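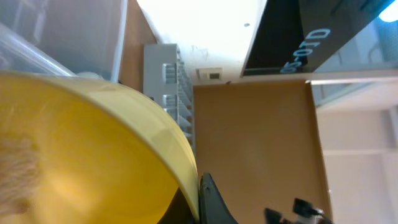

Figure 3. Yellow vessel with glossy rim, close view; gripper finger at lower center.

4.2 Small-lot fermentation at the Natbridge site

Fruit came in over 8 days in June, all from the Cestley block, hand picked, held overnight in the shade. We split it into 42 small lots. Each lot was crushed the next morning and pitched the same afternoon. No sulfite at crush except where noted in the lot sheets. Yeast was the same packet strain throughout - the comparison is about punch-down timing, so everything else was kept plain.

Two schedules. Early lots got punched down morning and evening from day one. Late lots were left alone until the cap had formed, then the same. Temperature logged at the cap and at the base of each vessel. The base probe in the Bachmann room drifted and those readings are dropped from the tables, not corrected.

Total juice after pressing was 419 liters. Lower than planned. Berries were small this season and the press was run gently, one cycle only. Wernance growers on the same slope reported light crops too, so we do not read anything into the yield by itself.

4.3 Cap temperature and color

Late lots ran warmer at the cap. The gap opened on the second day and closed by the time sugar was mostly gone. Color at pressing was deeper in the early lots, but the difference shrank in storage and by the second racking our tasters could not sort them by eye. Tannin is a diferent story: late lots stayed rougher, and this held through bottling.

Hard to seperate schedule from heat here. A warm cap pulls more from the skins whatever the punch-down plan. We tried matching lots on peak cap temperature and the tannin gap got smaller but did not go away. Only a few pairs matched well, so treat as suggestive.

4.4 Tasting

The panel scored blind, 60 glasses over two sessions, order shuffled between them. Early lots were called softer, more fruit. Late lots split the panel - some liked the grip, others marked it down as bitter. Scores in the second session were lower across the board, probably fatigue. Both sessions kept in the averages.

Contact: Wernance Small Winery Papers, editorial office | Copyright Wernance | Back to top

Related items
Press cycles and yield in light crop years
Native yeast starts at Cestley
Storage color loss in small-lot reds
Notes on probe drift, Bachmann room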